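House Diary, Prekville Residence
Entry for the second week of April

The morning began at 8 with the serving cupboards, as agreed at the close of the previous entry. The upper shelves had been emptied the evening before and lined with fresh paper, so the work went forward without delay. Plates and soup bowls were returned in the order in which the kitchen uses them. Two bowls with chipped rims were withdrawn from service and entered in the breakage book.

The Corska delivery arrived while the shelves were being filled. It contained dish soap, sponges and the replacement hooks requested in February. The invoice came to 3,150 and was passed to the office the same morning. The hooks are a little shorter than the old ones, but they hold the ladles well enough and will be kept.

Attention then turned to the table utensils. These have been a matter of complaint through the winter, chiefly from the evening tables, where residents have found spoons, forks and chopsticks mixed in a single drawer. It was decided that the chopsticks should leave the drawer altogether and be kept upright in a holder, with the remainder held together in a bundle as a reserve. A quilted cloth was laid over the table for the sorting, which kept the noise down considerably - a courtesy to the reading room next door.
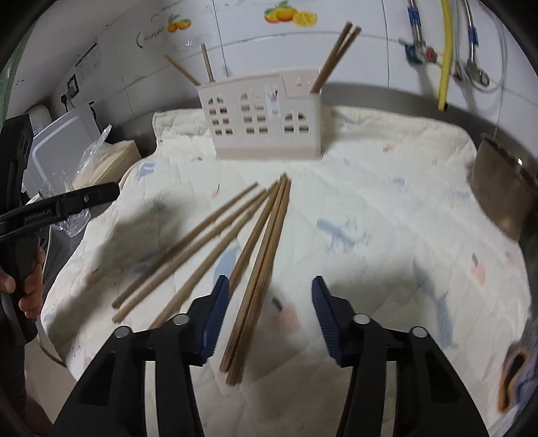
The rule adopted for sorting is a simple one. Any chopstick that is split, bent or rough at the tip is to be set aside and not returned to the tables. Those in good order are matched by length and thickness before they are put away. Wooden chopsticks are to be washed by hand, dried in full and never left standing in water overnight. A card to this effect will be placed beside the sink.

The holder is to stand on the sideboard at mealtimes and return to the serving cupboard after the evening wash. Its position on the sideboard has not been settled. The left end is closer to the tables, but the tea urn occupies it from noon onward and the flex would need to be moved. The question is left open until next week.

Lunch was served at the usual hour to 44 residents. The soup was well received and the rice ran short at the last table, where bread was offered in its place. The kitchen has been asked to raise the quantity for the remainder of the month.

In the afternoon the drawer liners were cut and fitted. The Skeltora catalog lists a deeper drawer insert with separate compartments for knives and serving spoons, and a request for one has been added to the May order. The old insert was washed and will remain in use until then.

The Lytvynenko Room was aired for 60 minutes before supper and the window latch tightened. The second latch still sticks in damp weather - a note has been left with maintenance. The linen cupboard was not reached today and stands first on the list for tomorrow.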